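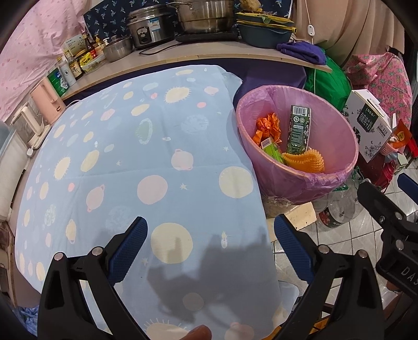

I signed up for the Andcombe open homes day mostly out of nosiness. I've been in my own place for years, and I love looking at how other people fit a whole life into one room. The walk covers a handful of small rentals that are lived in right now, so you get the real thing with groceries out and laundry going. My favorite by a mile was the second stop, a studio in the Grutholm building where the bed and the kitchen are practically neighbors. You could lie on that sheet (light blue, with pale yellow suns and little pink and cream planets, I want one) and keep an eye on the rice cooker. The counter is curved wood, with a big steel stockpot sitting on an induction cooktop and the sauces and boxes all bunched together at the other end.

I stood there way too long looking at the counter. My own kitchen is twice the size and I have less room to chop an onion! There's a navy curtain with light blue leaves hanging behind it, and a pink polka-dot one off to the left over the kettle corner. On paper those two shouldn't go together and I liked them both. The kettle is pink too, and so is the wastebasket, right down to the bag in it. I came home and looked at my gray trash can with real disappointment.

The thing I kept asking everyone on the walk was about smells. If you fry fish six feet from your pillow, then what? One woman in our group said she cooks with the window open even in December and washes her bedding more often than she used to. Somebody else swore by steaming everything. I did notice the steamer lid on that stockpot, so maybe there's something to it.

Practical stuff, if you're thinking of going. Tickets are $2 at the door and you get a paper map, which I lost by stop three. There were 54 of us on the morning walk, split into small groups, and you'll want the early one because the stairs in the Karpenko building get jammed after lunch. Shoes come off at most of the stops, so wear ones you can kick off and socks you're not ashamed of (mine had a hole, of course). Apartment 304 has a fold-down table that everybody lines up to try. It's fun, but I'd have traded it for five more minutes at the studio.

Coffee afterward was at the place on the corner, decent, a bit slow. I drew my kitchen on a napkin and tried moving the stove. It doesn't go anywhere else, the gas line sees to that, but I did order a curtain on Tuesday. Navy, with leaves.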